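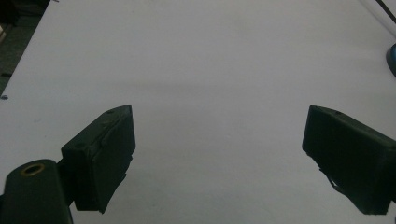 Zwei dunkle Greifbacken über einer hellen Tischplatte.

Jaltus kommt in den Westen, deutsche Texte so gut wie sicher

Gute Nachrichten für alle, die bei Jaltus schon mit dem Import geliebäugelt haben: Das Rundenstrategiespiel von Studio Landeg erscheint auch in Europa und Nordamerika. Publisher Zarkari hat das am Vormittag über den eigenen Newsletter bestätigt. Kurz, ohne Trailer, ohne Preis. Als Zeitraum wird der September genannt, ein genauer Tag fehlt noch.

Bisher war nur die japanische Fassung angekündigt. Seit ein paar Wochen stand allerdings eine Alterseinstufung für Europa in der Datenbank, deshalb kommt die Meldung nicht ganz überraschend. Neu ist die Sprachliste. Englisch, Französisch und Deutsch als Bildschirmtext, Sprachausgabe wohl nur auf Japanisch. Ob eine englische Tonspur nachgereicht wird, lässt Zarkari offen. Auf unsere Nachfrage kam bis Redaktionsschluss keine Antwort.

Zum Spiel selbst. Jaltus spielt in der Hafenstadt Okcombe, die nach einer Sturmflut neu aufgebaut werden muss. Tagsüber Stadtplanung, nachts Gefechte auf Sechseckfeldern. 96 Missionen soll die Kampagne haben, dazu kommen Nebenaufträge, die sich je nach Ausbau der Viertel ändern. Wer das Hafenviertel zuerst hochzieht, bekommt andere Einheiten als jemand, der mit der Oberstadt anfängt. Einen zweiten Durchgang plant Landeg also offenbar fest mit ein.
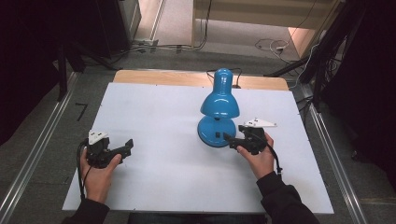 Spannend auch der Mehrspielermodus, der in der japanischen Ankündigung nur in einem Nebensatz vorkam. Zwei Spieler bauen an derselben Stadt und kämpfen nachts gemeinsam, online oder an einem Gerät. Crossplay zwischen PC und Konsole ist zum Start nicht dabei, soll aber "geprüft" werden. Kennt man. Spielstände lassen sich dagegen von Anfang an zwischen den Plattformen mitnehmen, ein Konto bei Zarkari vorausgesetzt.

Technisch peilt Landeg 60 Bilder pro Sekunde auf den aktuellen Konsolen an. In der Demo, die wir in der japanischen Version anspielen konnten, klappte das in den Gefechten gut, beim Herumscrollen über die voll ausgebaute Stadt eher nicht. Dazu lange Ladezeiten beim Wechsel von Tag auf Nacht. Ist noch eine frühe Version, bis September kann sich da einiges tun. Die Menüs waren auf dem Handheld arg klein, eine Option für grössere Schrift haben wir nicht gefunden.

Wer die Importfassung schon vorbestellt hat: Laut Newsletter enthält die keine westlichen Sprachen, auch nicht per Update. Also lieber nochmal überlegen. Stornieren geht je nach Händler nur bis zum Versand.

Eine Sammleredition gibt es ebenfalls, aber knapp. 1.831 Stück weltweit, davon 500 für Europa. Drin sind Artbook, Soundtrack auf CD und ein Stoffplan von Okcombe. Die krumme Zahl hat irgendwas mit dem Gründungsjahr der Stadt im Spiel zu tun. Verkauft wird ausschliesslich über den Shop von Zarkari, pro Kunde ein Exemplar. Vorbestellungen starten um 18 Uhr, ein Preis stand am Mittag noch nicht auf der Seite. Die normale Version kommt als Download und im Handel, letztere für PC nur als Code in der Hülle.

Eine westliche Demo ist angekündigt, und zwar noch vor dem Release. Der Fortschritt daraus soll sich in die Vollversion übernehmen lasen. Welche Plattformen die Demo bekommen, steht nicht dabei. Wir tragen Termin und Preis hier nach, sobald beides raus ist.

(red)

Artikel drucken | Artikel per E-Mail versenden

Zuletzt erschienen
Jaltus: Die ersten zwei Stunden der Japan-Demo angespielt
Landeg sucht Verstärkung für den Netzwerkcode
Zarkari verschiebt Shop-Umzug, alte Konten bleiben gültig
Rundenstrategie im Herbst: Was noch alles kommt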